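Section 3: Folding Shorts and Other Elastic-Waist Items

Shorts are a great place to start with the Tarar folding method! They're small and forgiving, and once you have the waistband under control the rest goes quickly. Read through all the steps first, then grab a pair and go.

Before you begin

You need a flat surface with room on every side of the garment. Two tables pushed together work beautifully - just line up the edges and check that they sit at the same height. Wipe the top down and let it dry.

Note: Empty the pockets now. Tissues and coins make lumps that no amount of smoothing will fix.

Setting out the shorts

1. Drop the shorts onto the table with the waistband toward the front edge. Don't worry about wrinkles yet.

2. Find the drawstring and its toggle, if there is one. Leave it where you can see it.

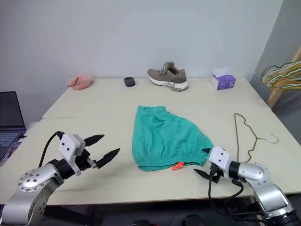
Fig. 3. Shorts before smoothing, waistband at the front, orange toggle showing.

3. Hold the waistband at both sides and open it out gently until the gathers relax. Let go slowly, and it will settle into a much straighter line.

4. Smooth the fabric with flat hands, working from the waistband to the leg openings. Take your time here (it really is the satisfying part).

Caution: Never tug on the toggle to straighten the waistband. You can pull the cord right out of its channel, and threading it back is a fiddly job.

Folding

5. Tuck the cord and toggle inside the waistband.

6. Fold one leg over the other and match up the side seams. Smooth again.

7. Bring the leg openings up to the waistband, then fold once more if your drawer is shallow.

Note: Slippery fabrics like to spring open. Press the finished fold under your palms for 10 seconds before you move it.

Children's sizes usually need only 2 folds in all, so skip the extra one in step 7. For swim trunks with a mesh liner, flatten the liner first - see Section 4.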